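Shrinkage of Printed Cotton in Home Washing
Project report, Textile Basics course
Students: Omolara Ojo, Apolinar Quintero
Supervisor: Elaine Sales

2. Materials and method

We wanted to know how much the water temperature changes the size of cotton cloth. Many families in Brakberg buy cotton at the market and sew it without washing it first, and later the clothes become too small.

We cut 36 square samples, each side 200 mm, and divided them into a cold group and a hot group. Every sample was washed, dried flat on a table and measured along the warp and the weft. The cycle was repeated 10 times. 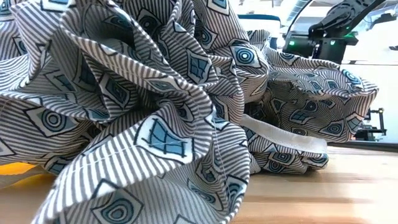 Figure 1. Printed cotton fabric with sewn hems, heaped on a table.

3. Results

The hot group lost more length than the cold group, and the warp direction changed more than the weft. Most of the change came in the first two washes. After that the measurements stayed almost the same.

One difficulty was the measuring itself. Our ruler gave different values when the cloth was pulled a little, so Apolinar measured all the samples alone. For the next study we recommend a glass plate on top of the sample.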